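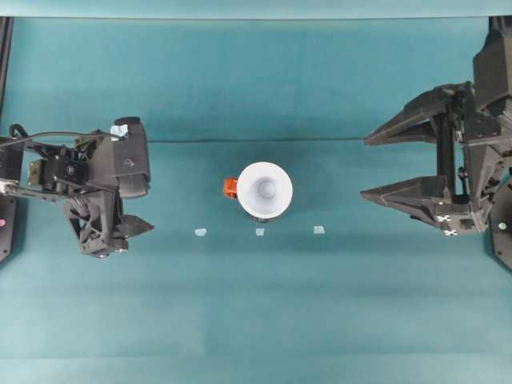
Before you reset the fire alarm panel in a Stoltier apartment building, the floor where the alarm started must be checked by a person. The panel only knows which detector was triggered. For the yearly smoke detector test you will also need a plain cup, for example a white one which becomes narrower to the bottom, to hold over the detector while you spray the test gas.

4.2 Resetting the panel after an alarm

1. Read the zone number on the display and write it in the log book.
2. Go to the zone and look in every room, also the storage and the trash room.
3. Press SILENCE one time. The sirens stop, but the red light stays on.
4. Wait 20 seconds.
5. Hold RESET for 3 seconds, until the green light comes on.

Note: If the red light comes back within 10 minutes, do not reset again. Call Uniyal service and tell them the zone number.

Caution: Never press SILENCE while people are still leaving the building. If the fire department is present, only their officer decides when the panel can be reset.

4.3 Changing the contact person

The contact person is set in the menu SITE, line 2. Ask Liliana Piras for the code.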